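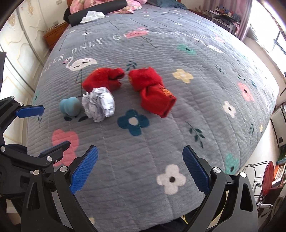
Home Flutes Reeds Drums Strings Repairs Visit

Search instruments Go

Flosero Clay Ocarina, Alto, 12 Holes

If you have never held an ocarina, it's a small clay flute shaped a bit like a sweet potato with a spout, and we are completely in love with this one. The Flosero is made for us by Nicanor Ocampo in the Grudis workshop in Irard, and he has been fussing over the same alto pattern for years. It shows! The low notes are round and a little breathy, the middle is warm, and the top F speaks without the squeal you get from a lot of clay instruments (mine does it even on a cold morning, before coffee).

The pitch is set at room temperature with a medium breath. Blow harder and it goes sharp, blow softer and it goes flat, so you learn very quickly to listen to yourself. Players coming from recorder usually find the fingers easy and the breath strange for the first week or so. Stick with it. Slow tunes are the place to start, and anything with long notes sounds lovely in a kitchen or a stairwell.

The details

Key: C alto
Range: A below the staff to the F on the top line
Holes: 12, counting the two thumb holes
Weight: 630 grams with the bag, so use the neck cord
Body: red clay, smoke fired, waxed by hand
In the bag: ocarina, neck cord, fingering chart, 2 practice tunes

Each one comes out of the kiln a slightly different brown. Some have dark smoke clouds near the tail and some are almost orange. If you have a preference, put a note on your order and Nicanor will look through the shelf for you.

Looking after it

Clay drinks up moisture as you play, and after half an hour or so the sound can get fuzzy. Set it down with the windway facing the floor, let it rest, and it comes right back. Don't poke anything stiff into the windway. A narrow strip of thin paper slid in and out is plenty. Wipe the mouthpiece with a barely damp cloth and leave the soap out of it, as the wax doesn't like it.

A drop onto a hard floor will probably finish it, I'm sorry to say. Chips around the finger holes can often be smoothed, though, so send us a message before you give up on one. 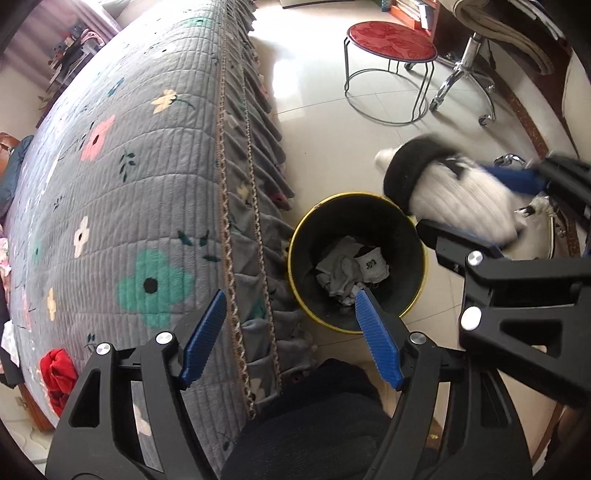
Which size should I get?

The alto suits most adult hands. For smaller hands, or if you want something brighter for dance tunes, look at the Radu soprano, which uses the same fingering and fits in a coat pocket. Violeta Urrutia plays both in her evening class and switches between them in the middle of a song, and the two blend beautifully. The soprano does get loud at the top, so think of the neighbors!

Ordering

We fire in small batches. When the shelf is empty the wait is 28 days from your order to the day it leaves Irard. Left-handed altos are made on request and take one extra firing. Every ocarina is played through its full range before it goes in its bag, and the fingering chart has the half-hole notes marked in pencil.

Contact | Copyright Grudis | Back to top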